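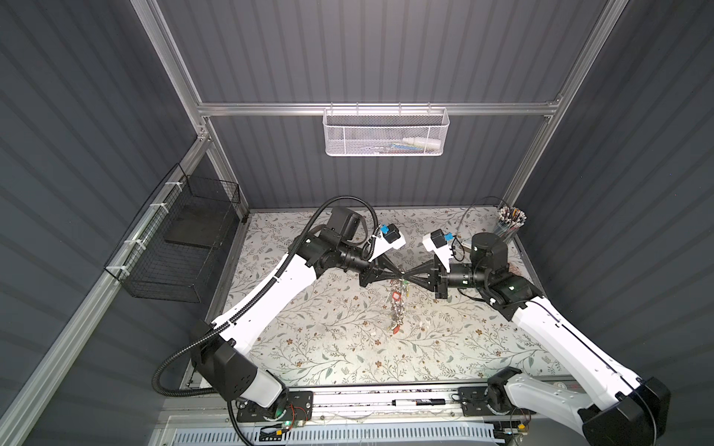

표면 패턴 기초 강의 노트
2주차: 반복 단위와 배열, 그리고 줄이 생기는 이유

지난 시간에 모티프를 그려 오라고 했더니 대부분 장미를 그려 왔습니다. 장미는 죄가 없습니다. 다만 장미 한 송이를 잘 그리는 일과 장미가 천 한 필을 덮게 하는 일은 서로 다른 직업에 가깝고, 이번 주부터는 두 번째 직업 이야기를 합니다. 그림을 잘 그리는 학생일수록 이번 주를 싫어하는 경향이 있으니 미리 마음의 준비를 하기 바랍니다.

1. 용어부터

반복 단위(리피트): 무늬가 처음으로 되돌아오기까지의 최소 구간. 가로 리피트와 세로 리피트를 따로 적습니다. "대충 손바닥만 하다"는 치수가 아닙니다. 손바닥은 사람마다 다르고, 공장은 여러분의 손바닥을 모릅니다.

모티프: 반복 단위 안에 들어가는 개별 그림. 꽃, 잎, 점, 새, 파인애플 등. 모티프 하나가 곧 반복 단위인 경우도 있지만, 그렇게 만든 무늬는 대체로 포장지처럼 보입니다. 포장지가 목표라면 잘된 일입니다.

바탕(그라운드): 모티프가 없는 곳. 초심자는 바탕을 남은 자리라고 생각합니다. 숙련자는 바탕부터 봅니다. 바탕의 모양이 고르지 않으면 꽃을 아무리 고쳐도 소용이 없습니다.

채움(필러): 큰 모티프 사이에 넣는 작은 것들. 열매, 꽃봉오리, 점, 이름을 알 수 없는 잔가지. 식물학적으로 존재하지 않아도 됩니다. 열매와 꽃이 한 가지에 동시에 달려 있다고 항의하는 소비자는 아직 만나지 못했습니다. 한 번 만난 적이 있는데 그분은 원예학과 교수였고, 커튼은 결국 사 가셨습니다.

올오버: 바탕이 거의 고르게 덮인 무늬. 어디를 잘라도 비슷해 보여야 합니다.

디치: 작은 꽃을 흩뿌린 무늬. 크기가 작고 방향이 제각각이라 재단이 쉽습니다. 봉제 공장이 가장 사랑하는 무늬이며, 디자이너가 가장 자주 얕보는 무늬이기도 합니다.

2. 배열의 종류

정배열. 반복 단위를 바둑판처럼 옆으로도 아래로도 똑바로 놓습니다. 가장 단순하고, 가장 빨리 들킵니다. 눈은 가로줄과 세로줄을 찾는 데 비정상적으로 유능합니다. 체크나 기하 무늬에는 장점이 되지만 덩굴 무늬에서는 꽃들이 군대처럼 서게 됩니다.

하프드롭. 옆 열을 세로 리피트의 절반만큼 내려서 놓습니다. 눈이 가로줄을 따라가다가 계단에서 발을 헛디디는 효과가 있습니다. 벽지와 커튼지에서 흔히 보는 배열입니다. 가로 두 칸을 지나야 같은 높이로 돌아오므로, 같은 그림으로 실제보다 큰 무늬인 척할 수 있습니다. 업계에서 이 정도의 거짓말은 기술로 칩니다.

브릭. 하프드롭을 눕힌 것. 옆으로 절반씩 밀립니다. 벽돌담을 떠올리면 됩니다. 가로줄이 남기 때문에 꽃무늬에는 조심해서 씁니다.

오지. 양파 모양의 곡선 칸을 엇갈려 맞물립니다. 우아합니다. 그리고 그리기 시작한 날 저녁에 후회합니다.

토스. 모티프를 이리저리 돌려 던져 놓은 것처럼 배치합니다. 실제로 던지면 안 됩니다. 해마다 종이꽃을 오려 책상에 뿌리고 사진을 찍어 오는 학생이 있는데, 우연은 생각보다 뭉치기를 좋아합니다. 뭉친 데는 뭉치고 빈 데는 비어서, 반복하면 물방울 같은 얼룩이 규칙적으로 나타납니다. 무작위로 보이게 하려면 상당히 꼼꼼하게 계획해야 합니다.

3. 줄은 어디에서 오는가

이번 주의 핵심입니다. 반복 단위 한 장만 볼 때는 멀쩡하던 그림이, 여러 장 이어 붙이는 순간 가로줄, 세로줄, 대각선을 만들어 냅니다. 영어로는 트래킹이라고 하고, 우리말로는 보통 "어, 줄 생겼다"라고 합니다.

원인은 대개 다음 가운데 있습니다.

빈 자리가 이어지는 경우. 단위의 오른쪽 끝에 바탕이 넓게 남고 왼쪽 끝에도 바탕이 남으면, 이어 붙였을 때 강이 흐릅니다. 초심자는 가장자리에서 모티프가 잘리는 것을 무서워해서 그림을 안쪽으로 몰아 그립니다. 가장자리를 무서워할수록 강은 넓어집니다. 모티프는 반드시 경계를 넘어가야 합니다.

진한 색이 한곳에 있는 경우. 무늬 안에서 가장 어두운 잎 하나가 등대 노릇을 합니다. 멀리서 보면 꽃은 사라지고 등대만 일정한 간격으로 깜박입니다. 진한 색은 적어도 서너 군데에 나누어 두고, 그 위치끼리 직선이 되지 않게 합니다.

혼자 특이한 모티프. 작은 잎 사이에 새 한 마리. 새는 귀엽습니다. 그러나 새는 반복 단위마다 돌아옵니다. 소파에 앉아 있으면 똑같은 새가 똑같은 표정으로 계속 쳐다봅니다. 새를 넣고 싶으면 자세를 바꾸어 여러 마리 넣거나, 새가 주인공이라고 인정하고 나머지를 전부 다시 그리세요.

줄기의 각도가 같은 경우. 덩굴이 모두 오른쪽 위로 자라면 천 전체에 바람이 붑니다. 의도했다면 훌륭하고, 의도하지 않았다면 옷 입은 사람이 기울어 보입니다.

확인 방법. 아홉 장을 이어 붙여서 벽에 걸고, 교실 반대편으로 가서 눈을 가늘게 뜹니다. 안경을 쓰는 사람은 안경을 벗으세요. 이 수업에서 근시가 장점이 되는 유일한 순간입니다. 화면에서 축소해 보는 것으로 대신해도 되느냐는 질문을 매년 받는데, 안 하는 것보다는 낫습니다.

4. 손으로 반복 만들기

컴퓨터를 쓰는 학생도 한 번은 손으로 합니다. 고집이라고 불러도 상관없습니다.

종이 한가운데에 모티프를 몇 개 그립니다. 가장자리에는 아직 손대지 않습니다.
종이를 세로로 자릅니다. 직선일 필요는 없지만 처음에는 직선으로 하세요.
왼쪽 조각과 오른쪽 조각의 자리를 바꾸어 뒤에서 테이프로 붙입니다.
가운데에 생긴 빈 자리를 채워 그립니다.
이번에는 가로로 잘라 위아래를 바꾸고, 다시 빈 자리를 채웁니다.
처음 상태로 되돌려 보고 싶은 사람은 되돌려 봅니다. 반드시 해야 하는 것은 아닌데 다들 합니다.

하프드롭으로 하려면 오른쪽 조각을 왼쪽으로 옮길 때 위아래 절반도 바꾸어야 합니다. 설명을 들으면 이해가 되고, 직접 해 보면 이해가 사라지고, 틀린 것을 한 번 만들고 나면 다시 돌아옵니다. 틀린 종이도 버리지 말고 제출하세요.

테이프는 앞면에 붙이지 마세요. 앞면 테이프 위에는 물감이 먹지 않습니다. 작년에도 같은 문장이 이 자리에 있었습니다.

5. 색 수와 돈

전통적인 날염에서는 색 하나에 판 하나가 필요합니다. 연한 녹색과 회색 도는 녹색은 여러분 눈에 비슷해 보여도 판이 둘입니다. 판이 늘면 비용이 늘고, 판끼리 어긋날 기회도 늘어납니다. 그래서 오래된 꽃무늬를 자세히 보면 의외로 색이 적습니다. 줄기의 갈색을 꽃술에 다시 쓰고, 잎의 녹색을 꽃받침에 다시 쓰고, 열매는 남는 색으로 해결합니다. 자연스러운 조화라고 감탄하던 것의 상당 부분은 견적서의 결과입니다.

겹쳐 찍기라는 방법도 있습니다. 노랑 위에 파랑이 겹치면 녹색이 하나 공짜로 생깁니다. 공짜인 만큼 말을 잘 안 듣습니다.

디지털 날염은 판이 없으니 색을 마음껏 쓸 수 있습니다. 그 결과 학생 과제에서 색이 마음껏 늘어났습니다. 이 수업에서는 바탕색을 빼고 다섯 색까지만 허용합니다. 그러데이션으로 우회하려는 시도는 이미 다 보았습니다.

6. 사례: 플렐라우 커튼지

Gruvgate라는 작은 날염소에서 일하던 시절 이야기입니다. 거래처인 Vamen이 식당용 커튼지를 의뢰했고, 무늬 이름은 Plellau로 정해졌습니다. 뜻은 모릅니다. 의뢰인도 몰랐습니다.

원화는 Thierry Riviere가 그렸습니다. 크림색 바탕에 덩굴과 잔꽃이 얽힌 올오버 무늬였고, 세로 리피트는 50센티미터, 배열은 하프드롭이었습니다. 원화만 보면 흠잡을 데가 없었습니다. 견본을 한 장 찍었을 때도 모두 만족했습니다. 그래서 여러 폭을 이어 걸어 보는 단계를 건너뛰었습니다. 바쁜 달이었고, 10월이었고, 다들 이 무늬를 좋아했습니다.

최소 주문량인 1,000미터를 찍은 뒤에 대각선이 보였습니다.

범인은 갈색 꽃 하나였습니다. 옆의 꽃들보다 조금 크고 꽃잎 끝이 조금 더 진했습니다. 한 장 안에서는 기분 좋은 강조점이었는데, 하프드롭으로 배열되자 창 전체를 비스듬히 가로질러 행진했습니다. 한 번 본 뒤로는 다른 것이 보이지 않았습니다. Riviere는 커튼은 주름을 잡으니 괜찮다고 했습니다. 일리가 있는 말이었습니다. 주름을 잡자 대각선은 사라지고 대신 갈색 꽃이 주름마다 들쭉날쭉 튀어나왔습니다.

결말은 싱겁습니다. Vamen은 커튼 대신 식탁보와 앞치마로 용도를 바꾸었고, 식탁보에는 접시가 놓였고, 대각선은 접시 밑으로 들어갔습니다. 재주문도 있었습니다. 재주문 때는 꽃을 줄이고 색을 한 단계 낮추었는데, 예전 것이 더 좋았다는 손님이 꽤 있었다고 합니다. 이 사례에서 무엇을 배워야 하는지는 저도 해마다 생각이 달라집니다.

7. 방향성과 재단

일방향 무늬: 위아래가 있습니다. 꽃이 모두 위를 봅니다. 재단할 때 옷본을 모두 같은 방향으로 놓아야 하므로 천이 더 듭니다. 뒤판만 거꾸로 재단하면 앞에서는 정원, 뒤에서는 사고 현장이 됩니다.

양방향 무늬: 뒤집어도 비슷합니다. 꽃의 절반이 아래를 봅니다.

다방향 무늬: 어디로 돌려도 됩니다. 식탁보, 안감, 작은 소품에 알맞습니다. 식탁에는 사방에서 사람이 앉습니다. 일방향 무늬 식탁보를 깔면 한쪽 사람만 꽃을 제대로 보고 맞은편 사람은 식사 내내 꽃의 정수리를 보게 됩니다. 이 문제로 항의가 들어온 일은 없지만, 저는 신경이 쓰입니다.

평평하게 놓이는 천과 늘어뜨리는 천도 구별하세요. 커튼은 주름 때문에 무늬의 폭이 줄어 보이고, 식탁보는 펼쳐진 채로 위에서 내려다보게 됩니다. 벽지는 눈높이에서 가장 오래 보이며 아래쪽은 가구가 가립니다. 같은 무늬를 세 군데에 다 쓰겠다는 기획서는 대개 무늬를 그려 보지 않은 사람이 씁니다.

8. 무늬 맞춤 계산

이어 붙이는 면이 있으면 무늬를 맞추어야 하고, 맞추려면 천이나 종이를 버려야 합니다. 얼마나 버리는지는 세로 리피트가 정합니다.

필요한 길이를 세로 리피트로 나누고, 나머지가 있으면 올림한 다음, 다시 리피트를 곱합니다. 나온 값이 한 폭의 재단 길이입니다.

연습 하나. 창 하나에 완성 길이와 시접을 합쳐 230센티미터가 필요하고 리피트는 50센티미터입니다. 나누면 4.6이므로 올려서 5, 재단 길이는 250센티미터입니다. 한 폭마다 20센티미터를 버립니다.

연습 둘. 같은 창에 리피트가 21센티미터인 천을 씁니다. 나누면 11에 조금 못 미치고, 올려서 11, 재단 길이는 231센티미터입니다. 버리는 길이는 1센티미터입니다. 작은 무늬가 경제적이라는 말은 대체로 맞습니다. 그렇다고 늘 맞지는 않으니 필요한 길이를 바꾸어 가며 직접 계산해 보세요. 리피트가 큰 천이 운 좋게 딱 떨어지는 창도 있습니다.

하프드롭은 한 가지를 더 생각해야 합니다. 옆 폭은 절반 내려간 자리에서 시작하므로 폭마다 시작 위치가 번갈아 바뀝니다. 폭을 전부 같은 자리에서 자른 다음에 이 문장을 읽은 사람에게는 위로를 전합니다.

9. 과제

덩굴이나 잔꽃을 소재로 올오버 무늬를 한 점 제작합니다. 배열은 하프드롭, 색은 바탕을 빼고 다섯까지. 세로 리피트는 자유이나 치수를 반드시 적을 것.

제출물은 다음과 같습니다.
손으로 만든 반복 단위 원본(뒷면에 테이프 자국이 있어야 합니다)
가로세로 세 장씩 이어 붙인 확인용 출력물
줄이 생겼던 자리와 고친 방법을 적은 짧은 글
용도 한 가지와, 그 용도에 맞는 방향성을 고른 이유

줄이 한 번도 생기지 않았다고 쓰는 사람은 출력물을 들고 교실 반대편에서 저와 함께 눈을 가늘게 뜨게 됩니다.

읽을거리: Pruvost 자료집 가운데 꽃무늬 견본 부분. 도서실에서 복사본을 볼 수 있습니다. 앞부분의 서문은 건너뛰어도 좋습니다. 견본 여백에 연필로 적힌 평은 제 글씨가 맞고, 몇 개는 지금 생각과 다릅니다.

다음 주 준비물: 자, 칼, 뒷면에 붙일 테이프, 안 입는 무늬 있는 셔츠 한 벌. 셔츠는 솔기를 뜯어 반복 단위를 찾는 데 씁니다. 돌려 드리지만 입을 수는 없는 상태일 것입니다.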